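**Notas para la charla, 2022-05-25. Sala pequeña, sin micro si se puede**

(Saludar, esperar a que se siente la gente del fondo, no empezar con lo de los trenes.)

Buenas tardes, gracias por venir. Me llamo Boglárka Pálfi y llevo doce temporadas metida en teatro de gira, casi siempre en la cabina, con los cascos puestos y un café frío al lado. Hoy quiero hablaros de *Hirnasitz*, la obra que estrenamos en abril, y sobre todo de cómo la llevamos a salas donde no cabía. ¡Porque no cabía en casi ninguna!

**1. La obra, muy rápido**

- Dos hermanas, un molino, un padre que no aparece hasta el segundo acto.
- Texto de Svyatoslav Vasylenko. Cinco intérpretes, 143 pies de luz en el guion (los conté yo una noche en el hotel, no tenía sueño).
- Aquí contar lo de mi madre, Ilona, que vino al ensayo general y me preguntó en el descanso si el padre estaba enfermo o era que el actor llegaba tarde.

**2. El problema del escenario**

Benedek Vida, el director, quería el molino entero. Entero, con su rueda. Yo le enseñé el plano del Teatro Pap, que tiene siete metros de boca, y se quedó mirándolo un buen rato (pausa, que aquí se ríen). Al final el molino quedó en una pared, una puerta y mucho sonido. El agua se oye antes de que se encienda nada, y os juro que la gente ve la rueda.

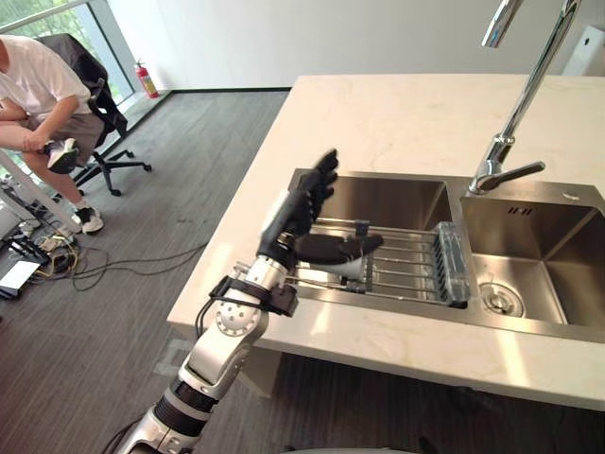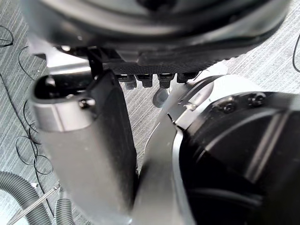
*Mano negra junto al fregadero doble, en la primera; fila de cuatro conectores negros, en la segunda.*

**3. Ensayar con el sonido desde el primer día**

Esto lo defiendo siempre, aunque me ponga pesada. Normalmente el sonido llega la última semana y el elenco descubre de golpe que tiene que hablar por encima de un río. Nosotros pusimos el agua desde la primera lectura, con un altavoz malo, malísimo. Győző Győri, que hace del padre, empezó a esperar a que bajara el ruido para entrar, y esa espera se quedó en la función. Nadie la había escrito. Svyatoslav la añadió luego al texto, muy contento, como si fuera suya.

(Si voy bien de tiempo: poner el audio de la entrada. Si no, saltar al 4.)

**4. La función de Plano**

- Se fue la luz en mitad del segundo acto.
- Győző siguió a oscuras, yo marqué los pies con la linterna desde el pasillo.
- Decir que no fue bonito, que pasé un miedo horrible, y que una señora de la primera fila le fue a Benedek a felicitar por «el apagón simbólico». Él le dio las gracias, claro.

Desde entonces llevamos dos linternas en la caja de utilería y el guion impreso en letra grande. Si os lleváis una sola cosa de esta charla, que sea lo de la letra grande.

**5. Preguntas**

Seguro que alguien pregunta por el dinero: contestar con la cuenta de furgonetas y noches de hotel, sin quejarme mucho. Si preguntan por la rueda, enseñar el boceto de Benedek, que lo tengo en la carpeta azul. Y recordar que hay que dejar la sala libre a la hora, que después entra el coro.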